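Pre-session inspection, two-arm teleoperation cell
Site: Lodow. Cell: Busley 3
Inspected by: Nadine Qaisi
Date: 2023-09-02
Applies to: demonstration by remote control and by hand guiding

Result codes: P pass, C pass with comment, F fail, N not checked.

1. Access and stopping

1.1 Emergency stop at operator's seat cuts drive power to both arms. P
1.2 Emergency stop at cell front, same test. P
1.3 Arms hold position on loss of power, no drop at the shoulder. C
Comment: right arm sags slightly at full reach before the brake takes hold. Within the limit on the Politis sheet. Repeat at next inspection.
1.4 Foot pedal released, arms stop following the operator. P
1.5 Floor marking visible and clear of chairs. F
Comment: tape worn through at the operator's side. Replace before hand guiding is allowed. Remote control may go ahead.

2. Arms and rail

2.1 Base bolts marked and marks in line, both mounting plates. P
2.2 Cable loops at the wrists free through the full turn of each joint. P
2.3 Cables along upper links secured. P
2.4 Loose wiring tied back. C
Comment: orange and black bundle hangs below the left plate. Clear of the arm's travel, but should be clipped up.
2.5 Gripper force at the low setting. P
2.6 Wrist camera brackets tight. P

3. Work area

Check with the task objects set out and the arms in the working pose. The layout is for the bag task, with other items left on the table as clutter.

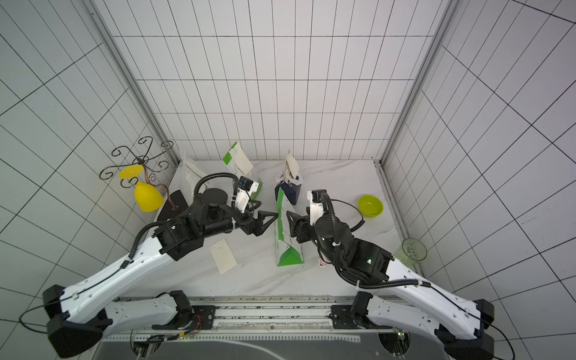 Busley 3, bag task. Grippers either side of the green-and-white paper bag, glass holder at left.

3.1 Tabletop free of items not on the object list. C
Comment: green plastic cup near the right wall has bits of debris in it. Empty and wipe. The beige card lying in front of the left gripper is on the list and stays.
3.2 Tall or rigid objects clear of arm travel. F
Comment: base of the wrought-iron holder is partly beneath the left wrist. Move it outwards and run the left arm down at low speed before recording.
3.3 Breakable objects replaced with plastic. P
Comment: the yellow wine glass on the holder is plastic. Keep it so.
3.4 Grippers cannot meet at speed when closing on one object. C
Comment: separation limit is set in software. Tested at low speed only.

4. Operator and recording

4.1 Operator has signed the August briefing. P
4.2 Leader arms matched to follower arms before the pedal is pressed. P
4.3 Second person present for hand guiding. N
Comment: no hand guiding until 1.5 is closed.
4.4 Recording stops on emergency stop and the attempt is marked as aborted. P
Comment: tested on attempt 134. File closed correctly.

Open items: 1.5 and 3.2. Copy to Diltevton with the signed sheet.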